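Chapter 8
Wood in the Kitchen: How a Material Ages with Its Owner
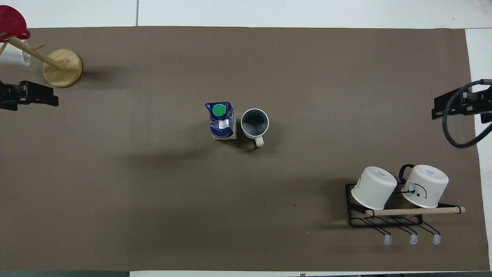 Pick up an old wooden spoon, one that has stirred soup for longer than you have been in college, and run your thumb along the edge of the bowl. One side is flatter than the other. If the cook was right-handed, the flat will be on the left, worn down by thousands of slow passes along the bottom of a pot. I have handled a great many spoons for this book and I still get a small thrill every time I find that flat!

So far we have looked at metals, glass and fired clay, all of which come into the kitchen more or less finished. Steel may rust and a glaze may craze, but the thing you bought is mostly the thing you keep. Wood goes on changing. It takes up moisture from the air in a humid summer and gives it back when the furnace comes on, and each time it does so it swells and shrinks a little, mostly across the grain and hardly at all along it. Nearly everything in this chapter grows out of that one fact, so please read it twice. Cracks in cutting boards, loose knife handles, salad bowls that were turned round and are now slightly oval, drawers that stick in August and slide in January: all of them are the same story told by different objects.

We will start with the tree. Section 8.1 goes over growth rings, sapwood and heartwood, and the difference between hardwoods and softwoods (the names are a nuisance, as balsa is a hardwood and yew is a softwood, and you will simply have to get used to it). From there we move to the board. A plank cut straight through the log behaves very differently from one cut toward the center, and once you have learned to read end grain you will not be able to stop. My students start turning over their parents' cutting boards at the holidays.

Section 8.3 is the one I most enjoy teaching. It deals with finishes: mineral oil, which stays liquid, and linseed and tung oil, which react with oxygen and harden; then waxes, and the tougher film finishes that sit on top of the wood. There is a lot of folklore here and some of it is quite good. We will sort through it with simple tests you can run at home with scrap wood, water and a kitchen scale.

The long case study in section 8.5 follows the Sauerland workshop, a family business that turned bowls and spoons for three generations. Marlene Sauerland kept the order books, and she let me read all of them at her dining table, with coffee, over two very happy weeks. The first surviving book lists 400 maple spoons for a single hotel. A later one has an order for 500, with a note in pencil beside it: "dry longer this time." You will learn in that section what had gone wrong with the earlier batch, and I would love for you to make a guess before you get there. Write it in the margin.

Before you read on

Find one wooden object in your own kitchen that has been used for a few years. A rolling pin will do nicely, or a bowl, or a knife handle. Spend 20 minutes with it in good daylight. Make a sketch that shows which way the grain runs, then mark every place where the surface is worn, stained, split or raised. Keep the sketch somewhere safe, as we come back to it in section 8.4 and again in the final project.

Terms to watch for: end grain, quartersawn, moisture content, checking, drying oil, film finish.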